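Jollholm: Frequently Asked Questions

What is Jollholm about?
Etelka Vörös plays a ferry clerk who finds a bundle of unsent letters in the ticket office and sets out to deliver them. The story moves between her trip along the coast and the life of the woman who wrote them, played by Loubna Kamel.

Is it based on a book?
No. It is an original screenplay. The town of Jollholm is made up, and so is the ferry line.

How long is the movie?
It runs 1 hour and 52 minutes. There is no intermission and no scene after the credits.

Is it suitable for children?
We suggest it for ages 10 and up. There is a storm at sea and a funeral, and a few mild swear words. 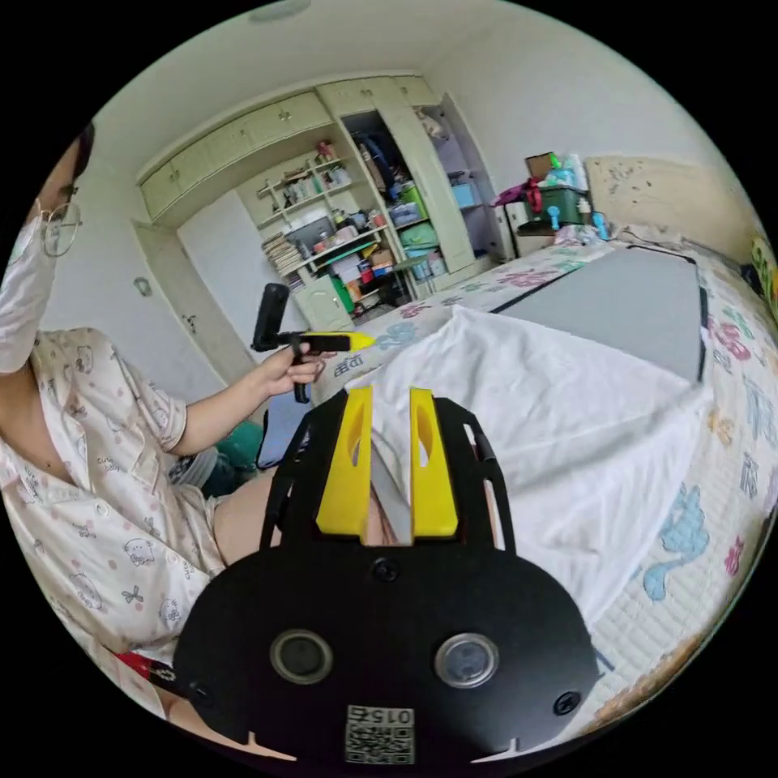 What language is it in?
English, with some Hungarian and French. Those parts are subtitled. Theaters can also request a fully captioned version.

Where can I see it?
It opens in September at the Cifuentes and the Juvano. Evening shows start at 7:15 p.m. at both. Other theaters will be added to the listings page as they confirm.

When will it be available at home?
Rental begins 21 days after the theater run ends. The disc comes later and will include 2 deleted scenes and a commentary track with both lead actors.

Can my school or film club show it?
Yes. Screening licenses are handled by Pranel, our distributor. Send them the name of your venue, the number of seats and the date you have in mind. A license covers one showing.

Is the music for sale?
The soundtrack will be released as a download the same month as the movie. There are no plans for vinyl.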